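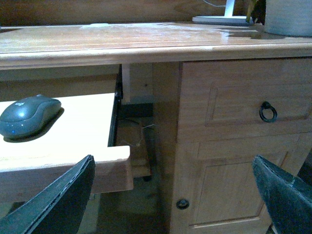 How-To > Home Office > Furniture Care

How to Clean and Wax a Wooden Desk

Jun 14, 2021 | 4 min read

A desk that gets used every day picks up hand oil, coffee rings and a gray film along the front edge where your wrists rest. Most of it comes off with mild soap and patience. These steps are for a desk with a clear factory finish such as lacquer or polyurethane. Bare or oiled wood needs different products, and antiques should go to someone who works on them.

What you need

Two soft cotton cloths
A small bowl of warm water
Mild dish soap
Mineral spirits (only for old polish buildup)
Clear paste wax
An old toothbrush

I use Drundik clear paste wax, but any paste wax without added color will do. Avoid spray polishes that contain silicone. They leave a layer that makes later refinishing difficult.

Step 1. Clear the desk

Shut down the computer and unplug anything with a cord before water comes near it. Move everything to another room if you have space. Lift heavy items instead of sliding them, because grit under the feet will scratch the finish.

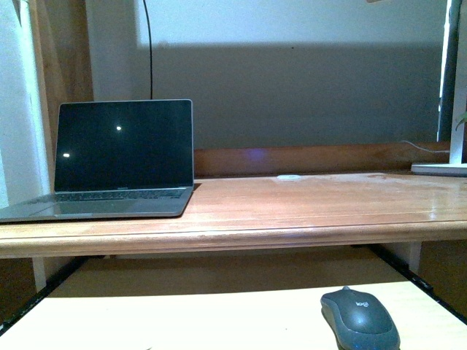 Laptop on a glossy wooden desk with a rounded front edge.

Step 2. Dust

Wipe the top with a dry cloth, following the grain. Do the legs and the underside of the front edge as well. Use the toothbrush in grooves and around handles.

Step 3. Wash

Add a few drops of soap to the water. Dip the cloth and wring it out until it no longer drips. Wash one section at a time and dry it with the second cloth before going on. Change the water when it turns gray.

If the surface still feels sticky, there is probably old polish on it. Put a little mineral spirits on a cloth and test it under the desktop, at the back. If the finish stays hard and no color comes off, go ahead with the rest. Open a window, wear gloves and keep the cloth away from flames. Lay used cloths flat outside to dry.

Step 4. Drawers and trays

Pull out whatever slides. Vacuum the tracks, then wipe them with a dry cloth. Wooden runners can be rubbed with a plain candle. Metal tracks usually need only cleaning. If one still drags, check for a loose screw before you buy a lubricant.
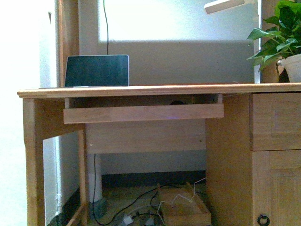
Desk with the keyboard tray pulled partly forward.

Step 5. Wax

Let the desk dry for up to 18 hours if you used a lot of water. Rub on a thin coat of wax with the grain, wait 30 minutes, and buff with a clean cloth. If the cloth drags, you put on too much. Buff again with a fresh side.

Put the second coat on the next day, if you want one. 2 coats are plenty for a writing surface.

Keeping it clean

Dust weekly and wash it when it looks dull. Wax once or twice a year. Use a coaster under cups and a felt pad under lamps, and keep the desk out of direct sun in July if you can. Wax won't fix a scratch that has gone through to the wood. For that you need a touch-up marker or a fill stick in a matching shade.

Filed under: Wood, Cleaning, Desks

Home | Guides | Tools | Repairs | Contact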